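Comparing two ways of cutting demonstrations

December 8, 2018

I have been meaning to write up the segment length result since March, when the first version of it fell over. The short form is that cutting hand-held gripper demonstrations at the moment the jaws change state works better for us than cutting them at fixed intervals, and the gap is larger than I expected.

The recordings come from the Flellholm set. One person works at a table with a gripper in each hand, and we keep the position of both grippers along with how far open the jaws are.

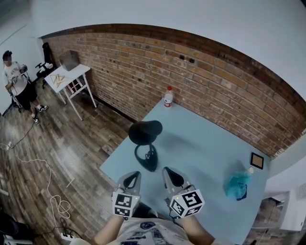

Both grippers over the near edge of the blue table, marker cubes on top.

We had 978 usable demonstrations after throwing out the ones with gaps in the tracking. Cokis, our training code, was run twice on the same data. The first run used fixed pieces of 48 steps. The second used pieces that begin and end where a jaw opens or closes, with anything under 15 steps joined to its neighbour. Everything else was left alone, including the random seed, which I forgot to do in March.

On the held-out tasks the jaw-based pieces gave fewer late grasps and far fewer cases of the arm stopping short of the object. Placing was the same either way. I looked through some 282 failures by hand (two evenings, not recommended) and most of the fixed-length ones had a cut in the middle of an approach. The model sees half a reach and learns to slow down there.

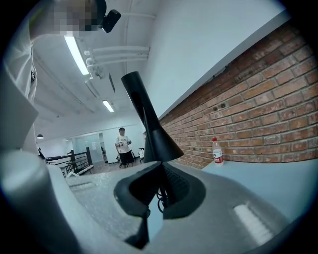
Veres, the part that estimates motion from the gripper view, is the weak link in all this. It wants fixed points to hold on to, and it copes well when there is plenty of texture. With the brick wall on one side and the ceiling lights and pipes overhead, a view like this one has a lot to track, but it also has a person close in at the upper left, and anything that moves with the operator can drag the estimate along with it. I mask out the gripper body already. Masking people is next - I tried a rough version and it lost too many good points near the edge of the lens, where the view bends most.

One thing I can't rule out is that the jaw-based cuts are simply shorter on average, and that short pieces are what helps. I ran fixed pieces at a matching average length on a small part of the data and they did slightly better than 48, though still behind. It needs doing properly on the full set.

The Besau recordings are from a different pair of grippers with a slower jaw signal, so the cut points will shift. I'll run those next and put the numbers in a separate post. The cutting script takes one threshold for how much the jaw has to move before it counts as a change, and I have left it at the same value for every task so far.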